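The Long Way Around to a Yard Sign

Small towns used to argue about politics at the counter. In Quintana, they still do, if you know which counter.

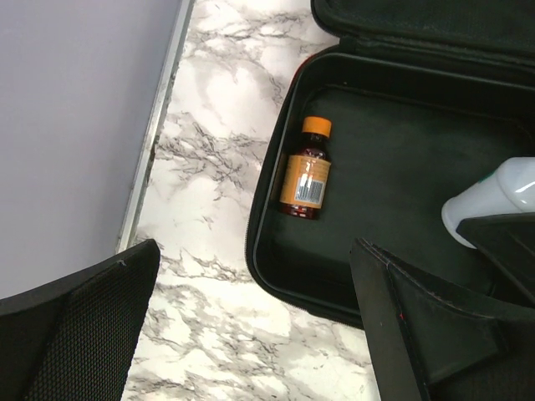

A small amber bottle with an orange cap, in an open zippered case.

I drove into Quintana on a wet morning in May with a thermos between my knees and a firm plan to stay two hours. I was going to ask a few people about the sign ordinance, get my notes in order and be home in time for supper. I stayed until the streetlights came on, and I've been back more times than my editor would care to know (the pie at the diner is partly to blame, and I will get to the pie).

If you haven't been following the sign business, and I can't imagine why you would be, it goes like this. The town council passed a rule last year limiting each home to 2 political signs, neither one to be put up more than a month before an election. It was meant to settle things down. The fall before, the main road had gotten so thick with signs that you could hardly see the mailboxes, and a few had been run over, and a few more had gone missing in the night, and everybody had a theory about whose nephew was responsible.

Well, you can guess how it went. People who had never put out a sign in their lives went and got one. A petition against the rule gathered 700 names in a town where 1000 people vote in a good year. I've seen the pages. They're spotted with coffee and at least one looks to have been signed on somebody's back.

What surprised me, sitting in the diner with my second slice of rhubarb, was who had signed. I had expected the conservative end of town to be against the ordinance and the liberal end to be for it, mostly on account of how the council vote had split. But the folks in the booth behind me, who had clearly been disagreeing about presidents for several decades, were in complete agreement that no council was going to tell them what to put next to their own hydrangeas. One of them had a sign for each party in his yard. His wife had put up the other one.

There's another side to it, and I'd be a poor guest if I left it out. A retired schoolteacher on the north end walked me down her street and talked about what that fall had been like before the rule. She'd stopped waving to the people across the way, and they'd stopped waving to her, and then in January her pipes froze and she stood in her kitchen for a good ten minutes wondering whether she could still knock on their door. She did knock. They came right over with a heat gun and a space heater. But she told me she never wanted to have to wonder again, and if it took a silly rule about signs, she could live with a silly rule.

I thought about that on the drive home, and for a good while afterward.

The council took the matter up again at its next evening meeting, and I went, naturally. They had to move it from the town office to the old Prillero warehouse, where the folding chairs are kept anyway. It began at seven and it was past ten before anyone thought to make a motion. I've sat through a great many public meetings in my life and most of them could put a horse to sleep, but this one had real feeling in it. A young man in a work jacket spoke about his grandfather, who had come from a country where a sign in the yard could get you a visit from the police. A woman who sells eggs pointed out that her egg sign had been reported twice, and was an egg political now? (There was a long discussion of the egg sign. It's been ruled safe.)

There was grumbling, too, about money. The town had set aside 400 dollars for enforcement, which was supposed to cover the gas for somebody to drive around with a tape measure. Several people wanted to know what had become of it. It had gone to fix the mower.

In the end, the council did what councils do and sent the whole thing back to be rewritten. The new draft drops the limit on numbers and keeps a rule that signs must come down within a week after the votes are counted. Hardly a soul spoke against that part. Even the loudest fellow in the room allowed that by the middle of November he was sick of looking at his own.

The vote on the new draft comes up in the fall, right in the thick of the season, and I've been told to expect a crowd. I've also been told the diner will stay open late that night and that I should call ahead if I want rhubarb. I already have.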